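Support > Petitions and Comments > Closed Tickets > Comments held on ballot measure page

Print this page | E-mail this page
4 min read

Subject: Comments from one side only being held
Product: Fulliso comment module
Site: Lolcombe Ballot Watch
Opened by: Shayne Tawhiri
Status: Closed (reporter disagrees)

Original report, April

We run a local politics site. Since the school levy went on the ballot, comments against the levy keep landing in the "held" pile and comments for it go straight up. I have readers writing in to tell me I've sold out. I haven't touched the settings. Either your filter has an opinion about property taxes or somebody at your end does. Please tell me which.

Reply, Bríd Hegarty, support

Thanks for writing in. The filter doesn't know what a levy is. It holds comments for links, for repeated text and for new accounts. Can you send me an export of the held pile and tell me whether the Millet word list is switched on?

Reply, Shayne Tawhiri

Export attached. Millet is on, it came that way. I'd like to know who writes that list. "The filter doesn't know" is what every company says right up until a former employee gives an interview. I'm not accusing you personally.

Reply, Bríd Hegarty

Fair enough, so let's check it. I went through the export. There are more than 100 held comments and nearly all of them are against the levy, as you say. Most carry the same opening paragraph, starting "Ask yourself where the money went last time." It looks like it was copied from a flyer or a group e-mail. The repeated text rule holds a comment once it has seen the same paragraph 4 times. I don't see a single hold in the export caused by Millet.

Reply, Shayne Tawhiri

People are allowed to agree with each other. The teachers' side has its talking points too, and theirs sail through. Are you telling me only one side in this town can use a copy machine?

Reply, Bríd Hegarty

No. I wondered the same thing, so I set up a test page with your settings. I posted a made-up pro-levy paragraph from separate accounts until the rule kicked in. It was held. Then I did it with an anti-levy paragraph and it was held at the same point. Then I posted both arguments in different wording each time and all of it went up. Steps and results are in the attached text file so you can repeat it without taking my word for it.

Reply, Shayne Tawhiri

I did repeat it. Same result on the repeats. But I also got a short anti-levy comment held that wasn't a repeat of anything. It said "Graltora consultants get paid either way." Explain that one.

Reply, Bríd Hegarty

That one is Millet, and you were right to push on it. "Graltora" is on the word list. It was added after a run of junk ads using the name on other sites, and it should have come off when the ads stopped. It would hold a comment praising the consultants too, but I doubt you get many of those. I've asked for it to be removed. Until then, go to Moderation, Word Lists, Millet, and add it under Exceptions.

Reply, Shayne Tawhiri

So there was a political word on the list after all. The consultants are the whole argument against this thing. You can call it junk ads, and maybe it was. I notice it only ever hurts one side, and I notice I had to find it myself.

Reply, Bríd Hegarty

I can't argue with the last part. Changes I'd suggest on your end:

Set the repeated text rule to 15 while the campaign is on.
Turn off "hold silently" so readers see a notice when a comment is waiting.
Release the held pile by hand. Anything older than 30 days gets deleted.

Reply, Shayne Tawhiri

Did all of it. Pile released, and the page is now mostly the same paragraph over and over, which my readers are also complaining about. Fine, that's my problem. I still want to see the whole Millet list, and I want to know who signs off on additions.

Closing note, Bríd Hegarty

Exception confirmed working on the live page. Request for the full list passed to the product team with the ticket attached. I have no answer from them yet and won't promise one.
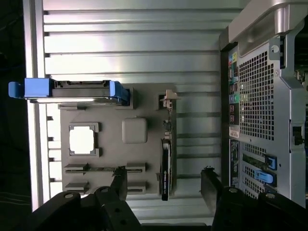 Reporter's comment on closing: I'll believe there's a list when I've read it. Leave my name on the request.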